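# The Fletcombe wash-house is open again (and I've already used it twice)

If you've walked down the lane behind the old bakery this month you'll have noticed the lights on. Yes, the wash-house is back! After 94 days with the shutters down, a new floor and rather a lot of muttering from those of us without a machine at home, the doors opened again in the first week of September, and I was there by half past eight with two bags and a pocket full of coins I didn't need.
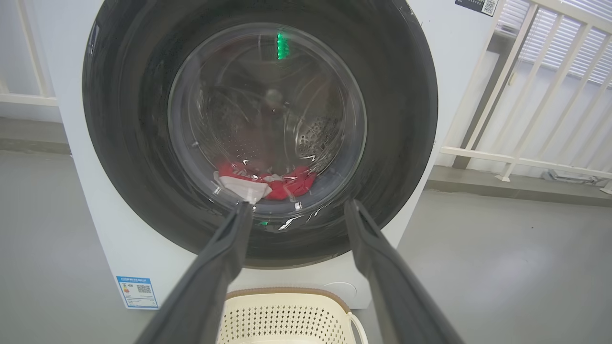 You don't need coins because it's all done with a card now, or with tokens from the shop next door if you'd sooner pay cash. A normal wash is £4.50, which I'll admit made me wince (it was £3.80 before), but the dryers have stayed at the old price and there's a cheaper slot before nine in the morning. I went for the early slot both times. The second time I had to wait for a machine, so word has clearly got out.

Kilian Aigner took over the lease in the spring, and anyone who bought a bike from him when he had the repair shop will know he doesn't do things by halves. He told me the plan was to be shut for three weeks. Then they lifted the lino and found that the drain underneath had been quietly leaking for years, and everything had to come out, benches and all. "I thought we'd be painting by the end of the first week," he said. "We were still digging in the fifth."

The washers are front-loaders, with proper big round doors you can see through, so if your toddler likes watching the socks go round you're sorted for a good half hour. Mine is fourteen and claims to be above all that, but I noticed he didn't look at his phone much.

A word about colours, as there was a bit of a to-do on my first morning. A chap I won't name (he knows who he is) had put his football kit in with his work shirts and came out with the pinkest shirts in the county. Red and white in the same drum is always a gamble. If the red thing is old and has been washed fifty times you'll probably get away with it on a cool wash, but anything new wants to go in by itself the first time or two. You can buy colour-catcher sheets next door if you're only doing a small load and can't face paying for two. I use them and they've saved me more than once, though I still wouldn't trust them with a brand new red jumper and my good pillowcases.

And please don't stuff the drums! There's a notice about it, and Kilian asked me to mention it here as well. You should be able to get your hand in flat on top of the washing. Going the other way isn't brilliant either, by the way. One or two bits by themselves tend to clump on one side when it spins, and then you get that awful banging. Chuck a towel in to even it up.

A few other bits I picked up while waiting for my sheets:

- Opening hours are 7am to 9pm, last wash at eight.
- Service washes are back, dropped off before ten and ready the same afternoon. You'll need to put your name on the bag.
- The big folding table has gone and there are 2 smaller ones by the window. I preferred the big one, and I've said so.
- Lost property is in the crate under the noticeboard. If you're missing a left-hand gardening glove, it's there.

There was a petition, you might remember, back when it looked as if the place might be turned into flats. It got 168 names, and Kilian has pinned the whole thing up by the door. I found my own signature on the third sheet, and my mum's, and one that just says "Jorkoren, the cat", so I'm not sure all of them would stand up in court.

Still to come is a new bench outside, once the path has been relaid, and a bookshelf if people will bring books. He'd like paperbacks and children's stories mostly. There was talk of a coffee machine too, but there's only the one spare socket and it's promised to the fan, so for now it's the flask from home.

I'm going back with the duvets next. If the big dryer at the end is free, leave it for me, would you?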